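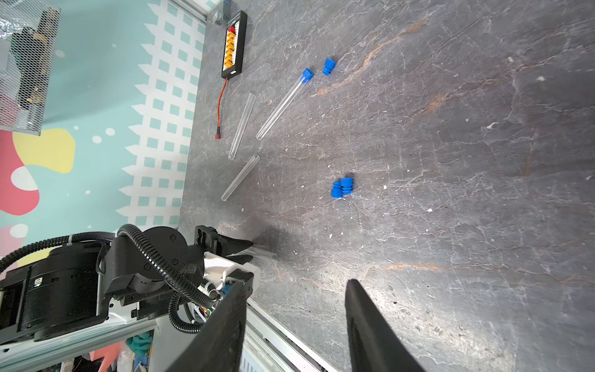
Qistina Ginting asked us whether a person who has never driven a robot can teach one to put a cap on a test tube. They can, with some practice, and the Loltport teaching kit is sold mainly to people starting from that point.

Loltport is a two-arm set for recording tasks by remote control. The operator holds a pair of light hand units, and the arms on the bench copy the movement of each hand, including the opening and closing of the grippers. Everything the arms do is stored along with the pictures from the wrist cameras, and the recordings can be used for training or played back for checking.

Small glassware is a common first job. Tubes roll, clear glass is hard to pick out on a patterned surface, and a cap lying on its side has to be turned before it will go on. We suggest starting with one tube and one cap, then adding more and changing where they lie between recordings. Mixed tube lengths are fine. Keep the failed attempts in a separate folder, as a dropped tube that is picked up again can be useful later.

What comes with it

Two arms with parallel grippers
Two hand units with finger triggers
Wrist camera for each arm
Bench clamps, 8
Spare finger tips, 4 pairs
Power supply and cables
Recording software, Menon edition

Setting up

Clamp both arms before connecting power. Run the alignment routine with the grippers open and nothing between them. It takes almost 17 minutes the first time and much less after that. If an arm lags behind the hand unit, lower the speed setting and run the routine again. Cables should have enough slack to follow the elbow through its full bend.

Teaching by hand

The arms can also be switched to free movement and guided directly. This suits slow, simple paths such as moving a tube to a rack. For two-handed work, such as holding a tube in one gripper and pressing the cap on with the other, most buyers prefer the hand units.

Ordering

Part number 3793. Delivery is from our Curport warehouse. Finger tips wear with use and can be bought separately. Orders placed in December are sent out in January.

Related items

Tundudico soft finger tips
Loltport single-arm kit
Loltport foot pedal
Menon software, extra seat
Bench clamps, long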